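机器人作业守则第三版，改了些什么

十月把作业守则的第三版发出去了，拖了很久。前两版我都没在博客上写过，这一版有几个人来问，我干脆整理一遍，以后再有人问就发链接。

先说背景。我在Ciststead做现场规范，管的是双臂机器人在室内做家务类任务时人怎么操作、怎么站、怎么记录、出了问题怎么报。机器本身的安全设计归另一个组，我不碰。任务都很小：收鞋、叠毛巾、把杯子放回架子、把垃圾袋套进桶里。操作员在旁边遥控，一段一段地录，录完有人审。审过的进库，没过的退回。

第一版守则是我一个人写的，五页，基本是从工业机械臂那边抄过来再删。删得不够，里面还留着围栏门联锁这种我们根本没有的东西。第二版相反，每出一次事就加一条，加到最后有53条，打印出来没人看完。新来的操作员签字说看过了，你随便问一条，他答不上来。这不能怪他。

第三版的目标只有一个，就是开工前站在机器旁边能读完。

一、先讲退回率

有人觉得规范这种东西全凭感觉，所以我先把数字摆上来。第二版执行期间，一共录了3,539段，审核退回1,733段。接近一半。

退回原因我一段一段翻过。大部分跟操作水平没有关系，手是稳的，东西也放到位了，问题出在别处：开始之前没有静止段，任务名选错，中途有人从旁边伸手进来扶了一下，物品摆放和上一段一模一样，结束时按早了，最后一个动作没录全。

这些第二版里都有规定。静止段写在第十七条，摆放写在第三十一条，结束写在第四十几条，我自己都要翻。一个操作员一天要录很多段，不可能每一段都在脑子里过53条。

所以第三版的结构改成按时间顺序排：进场、开机、摆放、录制、停、收场。你做到哪一步就看哪一段，别的不用管。原来按“人员”“设备”“数据”分类，写的人方便，用的人不方便。这个意见是Sunita Kandpal提的，她审了大半年的录像，退回的单子多半是她写的。她把第二版剪成纸条，摊在桌上按顺序重新排了一遍，有好些纸条排完发现说的是同一件事。

重复的合并，做不到的删掉，从来没人违反过的也删掉。最后一类有争议，后面再说。

二、进场和开机

进场这一段很短。

头发扎起来，挂绳摘掉，工牌放口袋。袖口松的要卷。不穿拖鞋进场，哪怕任务里要用到拖鞋。

进场先看地面，再看机器。地上有没有上一班留下的东西，线有没有横在要走的路上。看完才去碰机器。

急停按钮每班开工前按一次，确认断电，再复位。按了之后要在记录表上写时间，写实际按的时间。第二版执行时我抽过几天的表，时间全是整点，这不可能。后来我在表上加了一行小字，“写到分”，情况好了很多。我本来想把这一步做到软件里，不按就不让开机，Pathak那边（我们用的录制软件叫这个名字）说可以做，排期还没轮到。在做好之前就靠纸。

急停放在哪里，第三版写死了：操作员不松开手上的控制器、用最近那只手能够到的地方。第二版写的是“易于触及之处”，结果每个人理解不一样，有人放在身后的桌上，理由是转身很快。我让他转了一次。他也承认不行。

旁边的第二个人也要有一个急停，有线无线都可以，但要拿在手里，挂在墙上不算。

开机后双臂回零位，这个过程任何人不站在臂展范围里。范围用胶带在地上贴出来。铺地毯的房间胶带粘不牢，我们试过几种，最后换成了缝边的布条，四角压住。布条翘起来就重新压，不许用重物随手一压了事，有一次用的是一卷线，结果下一段任务里线被踢开了，布条卷到了底座旁边。

零位结束，左右夹爪各开合一次，听声音。有异响就停下来报，不要自己判断“昨天也这样”。

这句话我专门写进了守则原文：“昨天也这样”不能作为继续作业的理由。有人觉得这句话不像规范。我觉得可以。

三、摆放

摆放这一段是第三版改动最大的。

以前我们给每个任务画一张摆放图，物品放在哪里画得很清楚。操作员照图摆，摆得很认真，结果录出来几十段，每一段的起始状态都一样。对后面用数据的人来说，这些段加在一起跟录一段差不了太多。我们花了两个多月才有人指出来。

现在改成给范围，不给位置。比如收鞋任务，写的是“鞋放在凳面及凳周围地面，朝向不限，允许叠压，允许侧翻，每段至少改变一只的位置和朝向”。操作员自己摆。刚开始大家不习惯，来问我“这样摆行不行”，我一律回答看范围。在范围里就行。

有两种摆法不允许。一是摆到臂够不到的地方然后指望机器挪过去，除非任务本身就包含移动。二是为了好抓故意摆正。后一种不好查，因为单看一段看不出来，要连着看十几段才能发现物品总是朝着同一个方向。Sunita Kandpal后来的做法是，审的时候把同一个人同一个任务的起始画面排在一起看。这个做法我也写进了审核那一节。

摆放由操作员做还是由第二个人做，我们争论过。操作员自己摆，心里已经有了怎么抓的打算，摆的时候会不自觉地照顾自己。第二个人摆，更接近真实情况，可是操作员要退到一边等，节奏会慢。最后定的是由第二个人摆，录满一组再互换。节奏确实慢了一点。

物品的状态也有规定。破的、掉渣的、带吊牌的不用。吊牌这件事说过很多次，每次采购来一批新东西都有人忘了剪。液体一律用带盖的容器，盖子由第二个人拧紧，操作员再拧一遍。玻璃的东西暂时不进任务，什么时候能进，等Brulard那边把新的指垫送来再说。Brulard给我们做夹爪上的软垫，现在这一版垫子磨得快，两三周就要换，磨光了抓什么都滑。

换垫子要登记。登记的目的有两个，一个是算用量，另一个是以后看录像发现某天突然老掉东西，可以回头查是不是垫子的问题。这种事查过两次，两次都是。

四、录制

录制开始前，机器静止两秒，人手离开场地，然后按开始。这两秒里什么都不许动。

两秒听上去很短，退回单里因为它退的却最多。原因我跟几个操作员聊过，主要是第二个人刚摆完东西，手还没收回来，操作员已经按了。现在的规定是第二个人退出布条以外，说一声“清”，操作员重复一遍“清”，再按。两个人都要出声。有人觉得傻，尤其是房间里只有他们两个的时候。我的态度是傻就傻，先照做。

录制过程中，第二个人不说话，不指挥，不伸手。东西掉了不捡。操作员抓空了就再抓，抓三次还是空，正常结束这一段，在备注里选“未完成”。

未完成的段也要。这一条我反复强调过，因为以前操作员一失手就直接丢弃重录，库里只剩下一路顺利的段，后面的人拿到数据反馈说，机器一遇到没抓住的情况就不知道该怎么办。它没见过。所以现在失手、重抓、换角度，都留着，备注写清楚就可以。

同时也要防另一头：有人知道失手也算数，就不太用心了。所以守则里加了一句，连续五段未完成，停下来换人，或者休息。这个五是拍脑袋定的，用了一个多月觉得还合适，没改。

速度方面，只规定上限，由软件限制，操作员调不了。下限不管。新手慢一点没有关系，审核不会因为慢退回，除非中间有长时间的停顿。停顿超过十秒就是没想好，建议结束重来。

遥控的时候不许同时动底座和双臂。要么走，要么抓。机器技术上可以一起动，录出来也好看，可是人的注意力顾不过来，出过一次事，前臂在转身的时候蹭到了架子边，外壳上留了一道。当时操作员的眼睛在看夹爪。那道印子现在还在，我没让换壳，培训的时候拿来给新人看。

关于每一段多长，我不规定。任务做完就结束。以前规定过不超过一分钟，结果大家为了赶在一分钟以内动作越来越急。删掉以后平均时长也没有变长多少。

五、抓取

抓取原本不归守则管，属于技巧，由带班的人口头教。第三版加了进来，因为有些抓法会伤机器，有些抓法会伤东西，口头教的传着传着就变了。

通用的几条：

能从上面下去的，不要从侧面扫过去。侧面扫容易把旁边的东西一起带走。

夹住以后先抬一小段，停一下，看稳不稳，再移动。

不许用夹爪推家具。挪凳子挪箱子要有专门的任务，没有就由人来挪。

不许用指尖顶硬表面借力。顶地面尤其不行，指关节那一节最贵。

软的东西抓厚的地方，抓边角容易滑出来。

放下的时候先接触再松开。悬空松手在备注里要写，除非任务就是丢进桶里。

空着的那只手也要管。这是新手最容易忘的。他全部心思都在干活的那只手上，另一只手停在哪里不知道，等转身的时候才发现挂住了东西。守则的写法是：不干活的手保持静止，夹爪微张，指尖离开任何表面。 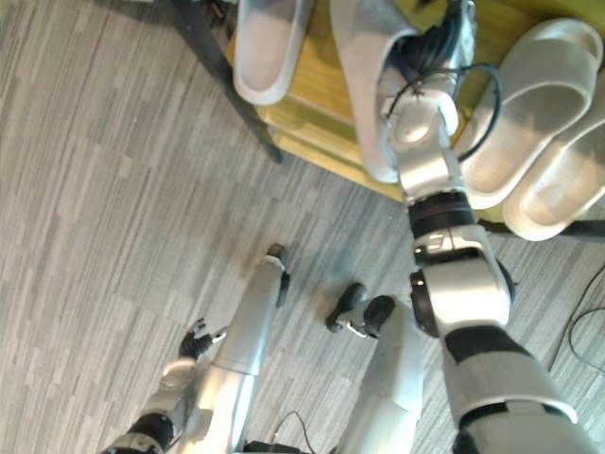 鞋类是我写得最细的一类，因为抓法多，吵得也多。夹鞋帮、夹鞋底、从鞋口伸进去，三种都有人坚持。第三版的处理是分鞋型：有鞋舌鞋带的，夹后跟；薄底布鞋，夹鞋帮；宽带的一字拖，允许夹爪伸进去从里面撑着拿，鞋整个套在夹爪外面立起来。白色那几只厚底拖鞋就是这么拿的。从里面拿有个条件，伸进去之前夹爪要收拢，进去以后再张，不能张着硬塞。还有一个条件是注意腕部的线。夹爪上头出来的那根黑线绕过手腕搭到了木凳面上，手一抬它跟着走，凳面上如果还放着别的鞋，线有可能把鞋带偏，所以移动之前要看一眼线的走向。至于空着的左手，张着一点，停在地毯上方，别再往下压，地毯软，指尖陷进去一点从操作员的角度不一定看得出来。

鞋类这一条征求意见的时候收到的回复最多，比安全那几节加起来都多。有人写了一页半论证夹鞋底最好。他的道理我看懂了，夹鞋底确实稳，但放到凳面上的时候夹爪的一根手指会垫在底下，抽出来鞋就歪了。我们两种都试了，他后来同意把夹鞋底限制在放地面的任务里。

六、线

线单独成节，是第三版新增的。以前散在三个地方。

我们用的平台叫Zelska，双臂加移动底座，腕部走线是外露的。外露有外露的好处，坏了容易换，一根线十分钟就能换好。代价是要一直盯着。

规定如下。

线上每隔一段要有固定点，固定点之间的余量以手臂伸直时不绷紧为准。余量太大也不行，太大就会垂下来搭在物品上。合不合适不要目测，伸直一次试一下。

落在地面的线，凡是在底座行走路线里的，收到一侧或者用线槽压住。地毯上用线槽容易翘，改用扁的那种。黑线在浅灰地毯上还算显眼，深色地毯上就要加浅色的套管。

任务中线挂住了东西，先停，再由第二个人处理，处理的时候操作员双手离开控制器。处理完这一段作废，重新摆放，重新开始。这里作废是真的作废，跟未完成不一样，因为中间有人手进来了。

线皮有破损，不管多小，当班换掉。不许用胶布缠一缠接着用。胶布缠过的地方会变硬，弯的位置就移到胶布的边上，很快那里又破。

线的问题在退回单里占得不多，在停机记录里占得多。这两份表以前是两个人管，从来没有放在一起看过。

七、停

什么时候停，第二版写了十几种情况，第三版写成一句：任何人觉得不对就停，不用先说理由。

下面附了几种必须停的，怕有人犹豫：有人进了布条以内；机器动作跟手上的操作对不上；有异味；画面卡住；东西夹在关节之间；有人喊停。

画面卡住这一条要多说一句。画面卡了，操作员的本能是再推一下控制器看有没有反应。画面是卡的，手臂可不一定是卡的，这一推，等画面恢复了手臂已经在别的地方了。所以画面一卡，手先松开。培训的时候我们会故意断一次画面，看他松不松手。第一次基本都不松。

停了以后由谁来恢复，规定是喊停的人同意才能恢复。以前是操作员自己决定，有时候第二个人喊了停，操作员看一眼觉得没事就继续了，喊的人下次就不爱喊了。

停机记录要写，写三样：时间、当时在做什么、谁喊的。不写责任。责任那一栏我在第二版里留着，第三版删了。删了以后记录的条数变多了，事故没有变多，所以我认为以前是少报了。

八、收场

双臂回到收纳位，夹爪闭合，底座锁住。

物品归箱，数目跟出箱时核对。布条检查。垫子看一眼。

当班的录制清单导出来，两个人都签。以前只有操作员签。

下一班有什么要知道的，写在白板上，不要发在群里。群里的消息会被顶上去，白板不会。写完写上名字。下一班看过了就擦掉，擦掉表示看过。

充电的时候旁边要留人，这一条没有商量余地。有人问过能不能装个烟感就走，不能。

九、审核

审核的部分主要是Sunita Kandpal写的，我只改了格式。几个要点：

退回必须写原因，原因从列表里选，列表里没有的再手写。手写的原因每个月看一遍，出现得多的就加进列表。

退回在两天之内要到操作员手里。以前攒一周一起退，操作员根本不记得那一段是怎么回事，同样的错已经又犯了一星期。

审核的人不审自己录的。我们人少，有时候排不开，排不开就等。

有疑问的段落由两个人看，两个人意见不一样就放着，每周开会的时候一起看。这个会我参加过几次，比别的会有意思。很多守则的漏洞是在会上看出来的，比如有一段争的是毛巾掉在地上以后捡起来接着叠算不算完成。守则没写。按字面算完成，按常理掉地上的毛巾应该拿去洗。最后定为算完成，备注加“落地”，由用数据的人自己决定要不要。

抽查的比例还没有定。全审太费人，抽多少才够，我手上没有依据，先照旧全审，等第三版跑一段时间再看退回率。

十、关于删掉的那些

前面说从来没人违反过的也删掉，这一点反对的人不少。比如“不得坐在机器底座上”，从来没有人坐过，我删了。反对的理由是，正因为写着才没人坐。我没有办法证明不是。

我的考虑是篇幅。一份守则能让人记住的条数有限，每多一条没用的，别的条就少一分被记住的机会。删掉的条目没有扔，放在附件里，培训第一天讲一遍，平时不要求看。如果哪天真有人坐上去了，再挪回正文。

也有删错的。“夹爪下方不得放手”这一条，我以为已经包含在“人手离开场地”里了，删完一周就有人在零位检查的时候伸手到夹爪底下去拿一张纸。零位检查不算录制，他没有违反任何一条。当天就加回来了，放在开机那一节。所以现在大家手里如果是最早发的那一份，请换成新的，区别在第二节末尾有没有这句话。

十一、还没解决的

双人制的成本。两个人看一台机器，排班一直很紧，每次开会都有人提能不能一个人看。录制的时候我认为不能。单纯做回零和充电检查的时候也许可以，在评估。

访客。现在的规定是访客一律站在布条以外，不许碰控制器。但总有人想试一下，而且往往是不好拒绝的人。第三版里写了可以试，条件是速度限制调到最低，物品只用毛绒的，操作员站在旁边拿着急停。录出来的不入库。这一条执行得怎么样，还没有机会看。

左撇子操作员。守则里所有讲到手的地方我都尽量不写左右，但软件界面的默认设置是右手优先，换过来要改配置，改完下一班又要改回去，经常忘。已经跟Pathak提了，希望能跟着账号走。

地毯。地毯房和硬地房的规定现在混在一起写，读起来有点乱。下一版可能分开。地毯房底座走得慢，线和布条都要另外处理，摩擦也不一样，拖鞋在地毯上一碰不太滑得动，到了硬地上一碰就跑，同一个收鞋任务难度差很多。

翻译。有同事要英文版，我先用了机器翻译，再自己改，“清”这个口令翻成什么改了三次，现在暂定为clear。有意见的可以在下面留言。

守则原文不方便整份贴出来，需要的可以给我写信，说一下你们是什么平台，大概在什么场地用。直接套用我不建议，我自己当初就是这么抄坏的第一版。结构可以拿去，按时间顺序排这一点对谁都适用。

下一篇写培训，主要是断画面那个练习怎么做。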